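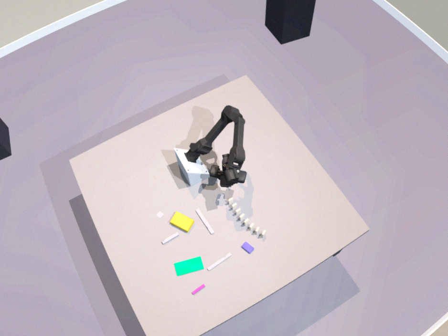 *A simulated arm and table with a row of small white blocks, from our planning work*

# About Workau

Hi, I'm Nelli Pelkonen, and I help small manufacturers and schools figure out what automation to buy, what to skip and how to pay for it without wrecking the rest of the year's budget. Workau is me, my business partner Konrad Wilczyńska, and a spreadsheet that has grown far bigger than either of us meant it to.

I used to be on the other side of the desk. I did purchasing for a company that made cabinet hardware, and one spring I was handed a quote for a robot cell and told to "make it work." I knew how to buy steel and cardboard and forklift tires. I did not know that the arm on the quote was less than half of what we'd end up spending! The gripper was extra, the guarding was extra, the air line had to be moved, and then there was the training, which we'd put down as zero. We got there in the end, but I spent most of that summer writing apologetic emails to our finance director.

Konrad was the integrator on that job (we're still friends, somehow). He kept telling me he saw the same thing at every plant he visited – people picked the arm first and thought about the table, the parts and the person running it afterward. We talked about it over a lot of bad coffee, and Workau came out of those talks.

## What we do all day

Mostly we ask questions. What are you picking up? How heavy is it, how often does it change, and who is going to fix things at 2 in the afternoon when your one robotics person is at the dentist? I love this part. You learn so much about a place by asking what happens to the parts that get dropped.

Then Konrad builds the job in simulation. We like to do this before anybody signs anything, and we start small: an arm on its base, a tabletop, a few simple blocks standing in for the real parts. Plain boxes and bars are plenty for the first round. We want to know if the arm can get to where the parts will be, whether two fingers are enough or you need something fancier, and how much table you need to pay for. A bigger arm costs more up front, needs a heavier stand and usually wants more floor around it, so getting the reach right early on saves real money.

A simulation won't tell you everything, and we say so in our reports. Cables, dust, slippery parts and a floor that isn't level all have a way of showing up later. So we put a line in every budget for surprises, and we fight for it when somebody tries to cross it out.

While Konrad does that, I build the budget. It has the purchase price in it, of course, plus shipping, installation, spare fingers, software renewals, training hours and the cost of whatever you have to stop doing while the thing goes in. I also put in a page on what you could do with no robot at all. A better fixture or a second workbench has won that comparison more than once, and I'm always happy to write that report.

## Who we work with

Our clients are small. Most have fewer than 100 people, and plenty have fewer than 45. We've helped a bakery supplier, a print finisher, a community college lab and a family business that makes brass fittings and has very strong feelings about brass fittings. We've now written over 50 equipment plans, and I can still tell you which one had the freight elevator that was too short.

We don't sell robots and we don't take a commission from anybody who does. If you already have a supplier you like, great – we'll read their quote with you and mark up the parts that need another phone call.

## Our projects with funny names

**Gullar** is our budget template. It's what that spreadsheet turned into after Konrad made me take out the colors. Clients get their own copy and can keep using it when we're gone.

**Sutcliffe** is our planning course for schools and colleges. It runs every February, when most of them are putting together equipment requests for the next school year, and we go through one real request from start to finish. Bring yours, even if it's a mess. Especially if it's a mess!

**Fludora** is the newest one, a shared library of simple table setups that Konrad has built, so we don't have to start from a blank floor every time. It's still a bit rough and the naming system is terrible (my fault).

## Getting in touch

The first call is free and it's with me. Have your quote handy if you've got one, or just a phone video of the job you're thinking about. Tell me what you've got to spend, even if it's a guess, and when the money has to be spent by. Konrad joins the second call and will ask you to measure your table.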